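Ticket 2085 — Gripper reports "object lost" during stacking run, arm stops over the table
Project: Brorkska
Opened by: Uchenna Garba
Status: Waiting on supplier
Priority: Normal

Thursday, 09:40
The stacking job stops at random with fault 443 (object lost). The arm holds its position with the fingers still shut and won't take the next move until someone clears the fault by hand. The log for each stop shows the finger position dropping out for 300 ms, then coming back with the same value as before. The job is the usual one: red, yellow and green cubes, to be stacked on the square marker.
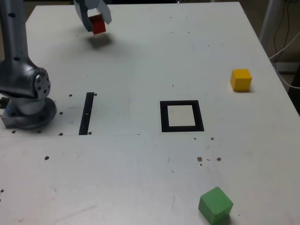

Red cube in the gripper, yellow and green still on the table.

10:25
Restarted the controller and loaded the Ranotton job file again. No change. Swapped the order of the picks in case it was one cube — the fault came up on the yellow and later on the green, so I don't think it is the cubes.

11:50
Turned the grip force down one step, then up two. The fault still comes at either setting. I then ran the wrist camera with the gripper closed on the yellow cube and compared it with the reported finger width. 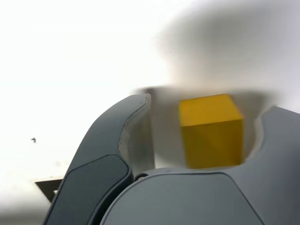

The reported width was right until I moved the wrist joint by hand in free-drive, and then it dropped out twice. That points to the signal cable or its connector at the wrist. Please don't raise the fault timeout to get round this. A cube that really has been dropped would then go unnoticed, and the arm would carry on down to the stack.

14:15
Reseated the connector and tied the cable back with more slack. Ran the job again at half speed with the Eze logger on.

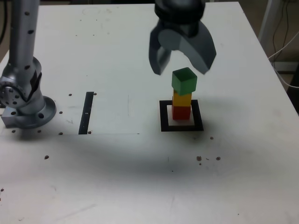 Last changed: September, 16:05, by Uchenna Garba

Fault 443 hasn't come back at half speed. At full speed it came back once, at log line 1036, on the turn towards the marker. Asked Bindetti for a replacement wrist cable. Until it is fitted, keep the job at half speed and stay outside the marked floor line while it runs. Leave this ticket open.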